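Folding line notebook, Trelarby returns room
Friday, start of shift

Big week for denim! Writing it all down before I forget, because the Zernia folks want our notes and I know I'll be asked about the pants bench.

Tally from yesterday's log: 2138 items through the room, towels and tees almost all on the folding cell, jeans still by hand. The cell is a dream on towels now. It used to stop on anything with a fringe and we'd all look up at the beep. I didn't hear it once after lunch.

What has changed for us, as far as I can tell so far:

Less standing. The flat stuff used to eat the whole morning and my wrists knew it. We now swap every 30 minutes between feeding the cell, checking folds and teaching on the hand grippers, and I go home with legs that still work. The swap was the night crew's idea and I'd keep it even if the cell went away.

More talking, too! With the old layout you had your back to everyone. The check table faces the room, so questions get asked on the spot. We caught a whole batch of wrong size stickers that way on the Amell order.

Teaching is the part I didn't expect to love. You do the fold with the gripper in your hand, and you find out how much you were doing with your thumbs. Denim is the worst and the best of it. A rolled cuff wants to stay rolled, and if you pinch too deep you drag the top layer along with it. Going slow on the first grab and squaring the waistband last gives me the cleanest stack. Others here go waistband first. Both are in the set, both should stay in.

Did 26 jeans folds before break, threw out 8 where I lost the cloth halfway. Keep the tossed ones in a separate folder, please, they may still be useful to Ngô when they look at slips.

Still open:
- Who signs off a fold when the cell and the checker disagree? Right now it's whoever is closest.
- Pay grade for teaching hours. Asked again, answer promised in June.
- Black denim. Haven't touched it.
- The check table is too low for the tall half of the crew – blocks under the legs for now.

Jeans with both cuffs rolled, gripper on the left one:
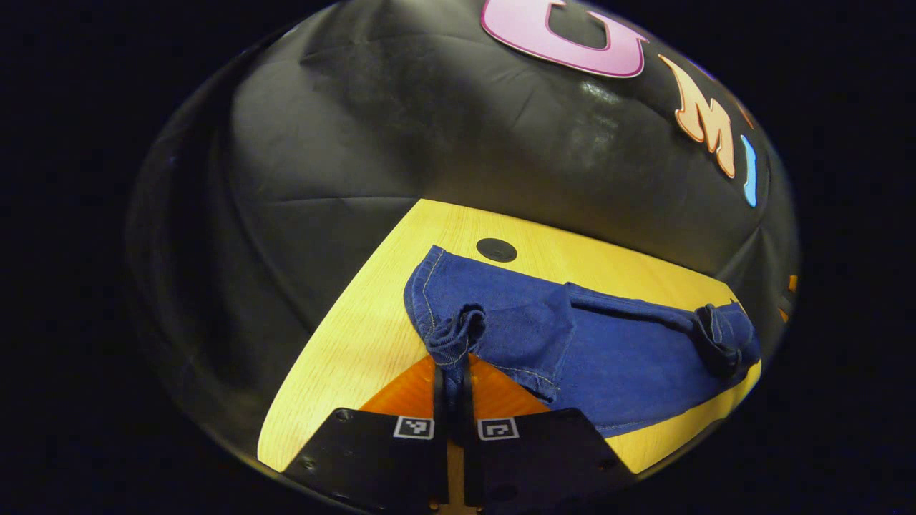 Note added under this entry by the night crew: agree on keeping both ways of folding, but please put the sign-off question first on the list. We had three arguments over it on our shift, and the new people think the cell always wins. We've been telling them the checker decides until we hear otherwise. Also yes to the blocks, and could we get a second set for the feed end?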